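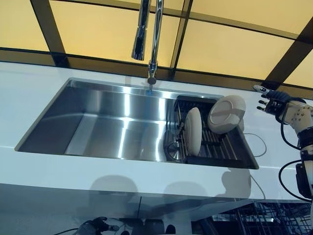
Right hand up by the sink, two plates in the rack, water on.

From: Freya Kershaw
To: workshop robots list
Date: September 10, 2026
Subject: Re: Cable loops on the right arm

Hello all,

Sorry for the slow reply, I've had my head in the wrist since I read Dönmez's message and only came up for air this morning. Quoting the bit I'm answering:

> I had another go with the Atton build at the weekend and it's the
> same story as yours, Freya. Fine at rest, fine with the elbow bent,
> then as soon as the hand comes up over the worktop the loom goes
> tight and the fingers start to twitch. I've 42 cm of slack past the
> actuator block and it still isn't happy. How much are you running?
> And have you boxed in the wrist yet or is it still all screws?
>
> Dönmez

Still all screws! I keep meaning to print the cover and then I need to get back in there, so off it would only come again. The glove over the back of the hand is staying though, I like it a lot.

On slack, I'm running less than you, 28 cm, but I've stopped tying it down at the wrist. It just hangs in loops down the outside of the arm now. It looks a right mess (see the picture) but I've had far less twitching since, and I think the tie was the trouble all along, at least on mine. Try cutting yours off before you add any more cable. If you do want a tie, put it above the block and leave the rest loose.

The downside is that loose loops love to catch on things. I've been working over the sink, with the plates stood in the rack across the right end of the basin, and there's already a grey cable going over the edge and along the worktop on that side. I've told the planner to come in high from the right and only drop once the fingers are over the rack. Slower, but I can live with slow.

Plates themselves: the upright one is easy enough to plan for, the leaning one is a pain. The Drostberg grasp code wants a rim it can get both sides of, and at a tilt it keeps picking a spot far too low, down near the rods. Has anyone got it to prefer the top edge? I found a setting called rim_bias in the Ratar fork, but no notes with it, and changing it from 1 to 5 did nothing I could see.

Shiny tap plus steel basin plus yellow lit panels behind is also giving my depth readings a hard time, big bright streaks all down the back wall. I'm tempted to turn the panels off and try again with a plain lamp. If anyone has a trick for steel sinks, shout.

Logs from run 236 are in the usual folder if you want to poke at them.

Cheers,
Freya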